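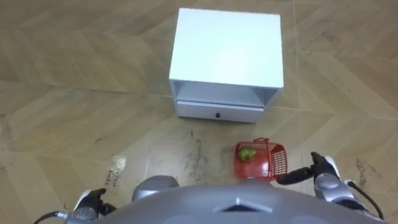 4. Leveling and Anchoring the Cabinet

Read this section before you put anything in the drawer or on the shelf. The Grotik bedside cabinet ships with its feet screwed all the way in. On a tiled floor it will usually rock a little until the feet are set.

You will need:
Small spirit level
Phillips screwdriver
The anchor kit (bag C)
Pencil

4.1 Setting the feet

1. Empty the cabinet and take out the drawer. Pull it to the stop, lift the front edge, and slide it free.
2. Move the cabinet to its final place. Lift it from both sides. Do not drag it.
3. Press down on each top corner in turn and note which one moves.
4. Reach in through the drawer opening and turn the foot under that corner clockwise until the rocking stops.
5. Put the level on the top, first side to side, then front to back. Adjust the feet again if needed.

Note: A foot should not sit on a grout line. If one does, shift the whole cabinet sideways by 2 cm and start again from step 3.

Caution: Do not extend any foot by more than 21 mm. Past that point the thread no longer holds securely.

4.2 Fixing to the wall

The anchor strap must be used in any home where children live or visit. The screws supplied are for wood studs. For brick or concrete, buy plugs that suit the wall.

1. Hold the strap against the back panel and mark the 2 holes.
2. Screw the short end to the cabinet by hand. A power driver can split the panel.
3. Check the wall for pipes and wiring, then fix the long end at the same height.
4. Pull the strap tight through the buckle and fold the loose end back.
5. Pull the top of the cabinet toward you. There should be no movement at the wall. 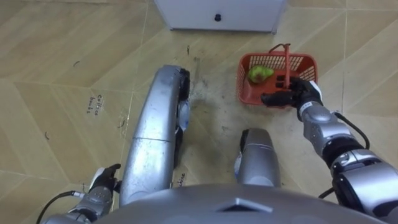
If the strap slips in the buckle, it has been threaded from the wrong side. Take it out and feed it up from underneath, with the ribbed face toward the wall. Strap kits sold under the Staltov name have a wider buckle and will not fit.

4.3 Refitting the drawer

1. Pull both runners fully forward.
2. Rest the back of the drawer on the runners and push until you hear a click on each side.
3. Open and close it a few times. If the front sits crooked, loosen the side screws half a turn, straighten it, and tighten them.
4. Check that the knob is tight. The screw head is on the inside of the drawer front.

Maximum load on the top is 50 lb. Check the strap every January, and again each time the cabinet is moved.

For missing parts, write to Raimonds Org at Prutamard spare parts and give the number printed on bag C.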